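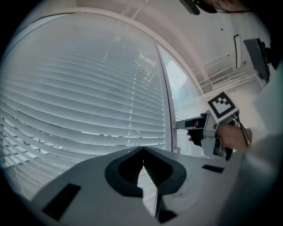

The blinds in the front office at Wulline, where you would have your desk.

Foster Care Coordinator (Dogs), Wulline Animal Rescue

Part time, four days a week, with every other Sunday on the phone

We are looking for a kind, patient and well-organized person to look after the people who look after our dogs. If you have ever taken in a nervous shelter dog and spent the first night on the kitchen floor next to it, you already know a good deal about this job. If you haven't, but you like dogs and you like people (and we do mean both), please keep reading!

Wulline takes in dogs that have lost their homes or never had one. Some are strays picked up along the county roads, some come to us when an owner dies or moves into care, and quite a few are puppies from litters that no one planned. We have kennel space for 70 dogs, and it is full more often than we would like. A good many of our dogs do much better in a house, with a couch and a routine and somebody to follow from room to room, and that is where our foster families come in.

For years the foster program has been run by Kolbrún Bach, who built it up from a shoebox of index cards and who is moving over to our training side in October. She will still be down the hall, she has promised to answer questions, and she is leaving behind a very thick binder.

What the work is like

Mornings are mostly messages. A family in the Triantafyllou neighborhood wants to know if their hound can have cooked carrots, another has a dog that won't walk past the mailbox, and somebody needs more food dropped off before the weekend. You would answer what you can, pass medical questions on to our vet team, and write everything down in Vandeo, the records program we use for every animal in our care. It takes a week or so to get comfortable with, and Ataberk Çınar, our shelter manager, will sit with you while you learn it.

Afternoons are for matching dogs with homes. You would visit new foster families, talk through fences and cats and toddlers and work hours, and then go back to the kennels and think about who might fit. You would also lead our foster orientation, which runs for 2 hours one evening a month and goes better with cookies.

There are hard days too. A foster placement can fall through at nine at night, and an old dog can get sick just when he has started to settle. We look out for each other on those days and would look out for you.

What we hope you'll bring

Some experience with dogs, paid or unpaid, including shy ones and big ones
A calm, friendly way on the phone
A driver's license and a clean driving record (we have a van)
Good notes, written so that another person can follow them
Being able to lift a 40-pound bag of kibble, or a dog who has decided to lie down

Spanish would be a wonderful extra. You don't need a degree.

Pay and practical things

The pay is $3,945 a month before taxes, with paid vacation, sick days and a discount on vet care for your own pets. Your dog is welcome at work once he or she has met the office dogs and everyone has agreed to get along. The shelter is at the far end of Zidevlow Road, past the feed store, and there is plenty of parking in back.

How to apply

Please send us a letter and a list of the jobs you've had, paid or not, addressed to Ataberk Çınar. The letter doesn't need to be fancy. Tell us about a dog you have known well and what you learned from living or working with it. You can mail it, or drop it off at the front desk any weekday before 5 p.m. If we'd like to meet you, we will call and invite you for a talk and a walk through the kennels, so wear shoes you don't mind getting muddy.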